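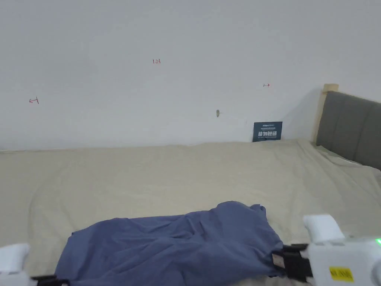 Jimstead Robotics Forum > Student Projects > Class and Club Builds
Thread: Two-gripper bedroom tasks, how many demos per item?

cordwood_k
Posted 10/27/21
Our club at Vernden is doing bedroom tidying for the fall project. The tasks are clothes and pillows on a bed, done with two hand-held grippers, one in each hand. We record a person doing the job and train from the recordings. The arm time comes later. The lab gives us two slots on the real arms before the end of the semester.

We have been at it for a couple of weeks and we have a plan of 1,000 demos total. The split is what we can't agree on. Half the team wants a lot of different clothes with a few demos each. The other half wants a short list of items and 30 demos for each one. I'm on the short list side but I'm not sure anymore.

Second question is what to count as one demo. Right now a clip starts when both grippers are over the bed and stops when the operator lets go of the item. If the operator drops a corner and picks it up again we keep it. Some people on the team want those thrown out.

Any experience welcome. We are not a big group and nobody has done cloth before.

tallow91
We did towels last year for the Grestero class. I'd go with more items. We had 5 towels and the policy learned those towels. Give it one from somebody's gym bag and it went for a corner that wasn't there.

cordwood_k
Were all five the same size?

tallow91
Four the same and one bath sheet. That was part of the problem. If I did it over I'd get the size range first and worry about colors second.

hexnut_dana
I disagree with the more items advice for a first project. With cloth, the same shirt is never in the same shape twice, so you already get a lot of variety from one garment if you reset it properly. Pick it up, drop it from above the bed, and start from wherever it lands. Most teams I've seen lay it down neatly by hand every time, and then they wonder why it can't handle a crumpled one.

Thirty each is fine. Do the short list.

tallow91
Dropping it helps, sure. It doesn't teach the thing what a sleeve is on a different shirt.

hexnut_dana
They have two slots on the arms. They don't need every shirt in the world. They need something that works on the day.

pinfeather
Depends what the grade is for. Cordwood, is there a surprise item in your final? When I took the Escobar course the instructor brought a bag of his own laundry and you had to run on whatever came out of it. We lost most of our points there.

cordwood_k
It's a club, so no grade. But we do have a demo night and people will want to throw their jackets on the bed. I can see that coming.

On resets, we have been laying things down by hand. We'll switch to dropping them.

Here is the pillow task as well. This one is giving us more trouble than the clothes.
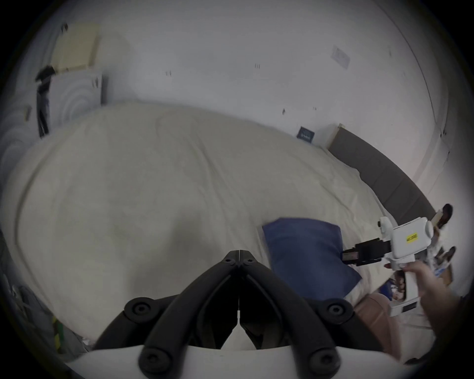 Pillow task, seen from one gripper with the other one at the pillow's right side

cordwood_k
To go with that: the pillow task is to take hold from the side and move it up toward the headboard. The finger tips don't open wide enough to take a whole corner when the pillow is full, so you have to pinch the cover. Two of our operators pinch and two of them push. The clips look very different.

rookhollow
Pick one and write it down. Mixing pushing and pinching in a small set is the worst thing you can do. The policy ends up somewhere between the two and does neither. I'd rather have 21 clean pushes than a hundred of mixed ones.

hexnut_dana
Agree with rookhollow on this one.

tallow91
Same here. For what it's worth I'd pinch. Pushing works until the pillow turns, and then you have to chase it around the bed.

pinfeather
I'd push. Pinching the cover depends a lot on how tight the cover is. Ours had a loose one and we would lift the cover and leave the pillow behind.

tallow91
Then use a tighter cover.

pinfeather
That's fine for the training set. On demo night it's whatever pillow is there.

rookhollow
Either is OK if everybody does the same. Also check your dark items. Navy pillow and black finger tips is a hard pair for a camera that close up. When the tips are pressed against the side you may not be able to tell where the tip ends and the pillow starts. Look at a few stills at full size before you record more.

cordwood_k
I hadn't thought about that. I'll pull some stills tonight. The bed cover is light, so the outline of the pillow is easy enough from farther back. Up close I don't know.

gradschool_mule
Coming at this from the other end, I've had to clean up sets like yours. Things I would ask for:

A log line for each clip with the item, the operator, and the start position. Write it when you record it. Filling it in later from the video takes longer than the recording did.

Both grippers in view of each other's camera at some point in every clip. It makes lining up the two sides much easier if the tracking goes bad on one.

Keep the drops. Dropping a corner and picking it up again is useful data. Throw out the ones where the operator stops and talks to somebody with the gripper closed on the cloth.

cordwood_k
We have a log but it only has the clip number and the item. I'll add operator and start position. What would you put for start position on a crumpled shirt?

gradschool_mule
Near, middle, far, and left or right. Don't get fancy. Nobody will read a sentence.

hexnut_dana
I'd argue against keeping all the drops. Keep the ones where the operator recovers in one try. If it takes three tries to get the corner back, that's three bad grasps you're teaching and one good one.

gradschool_mule
That's fair. I'd still keep them in a separate folder and decide later. Storage is cheap compared to doing it again.

tallow91
+1 for the separate folder.

bellweather_lab
Question about the bed itself. Is it staying in one spot the whole project? We worked on a bed pushed against a wall, and every grasp on the far side meant leaning over. After a while our operators stopped going for the far corners at all. We only saw it when we plotted where the grippers had been.

cordwood_k
It's against a wall, yes, and it's staying there. I think we have the same thing going on. Most of our clothes clips are on the near half of the bed.

bellweather_lab
Then say in the log which ones start far, and set yourself a number of them per session. If it's left up to the operator you won't get any. We ended up putting the garment down near the wall first thing, while people were still fresh, and doing the near ones at the end.

hexnut_dana
Check the arms can reach the far side before you spend sessions on it. A person can lean. The arm base can't.

cordwood_k
Good point. I'll measure the reach at the lab. If the arms can't get to the wall side then there's no use having those clips.

pinfeather
Measure it with the gripper on and pointing down. We used the number from the spec sheet and that was with the arm straight out.

rookhollow
How long are your clips? You didn't say.

cordwood_k
Pants are the longest. We pick up both ends, pull them straight, lay them down, then fold once. A slow operator takes double what a fast one does. Should we be asking the slow ones to speed up?

rookhollow
No. Ask the fast ones to slow down at the grasp. They can move quickly in between. Closing the fingers while still moving is what hurts you.

tallow91
Also with two hands, decide who closes first. Left then right, or together. On towels ours had one hand waiting and nobody had told the operators which one. The policy would sit there with both open – each side waiting on the other.

cordwood_k
Ha, OK. We close together on pants I think. I'll make it a rule.

cordwood_k
Update after talking to the rest of the club.

Short list stays, but with a size range. Two pants, two shirts, one towel, one hoodie, and the pillow. 30 each to start and we look at the results before going on to the full number.

Items get dropped, not laid down. Far and near starts are set by the log sheet for whatever part of the bed the arms can reach.

Pillow is pinch only. This was a vote and it was close. The pushers are not happy.

Recoveries are kept if they take one try. Everything else goes into a second folder.

I looked at the stills too. Rookhollow was right, the tips are hard to pick out against the navy in a good part of them. We are going to get a lighter pillowcase and record both.

pinfeather
Still think you should push, but it's a good plan. Post what happens with the pinch.

tallow91
One hoodie is going to be a pain. Start with the towel.

hexnut_dana
Zip the hoodie up or leave it open, but the same way every time.

cordwood_k
It doesn't have a zipper. Will post again after the first lab slot.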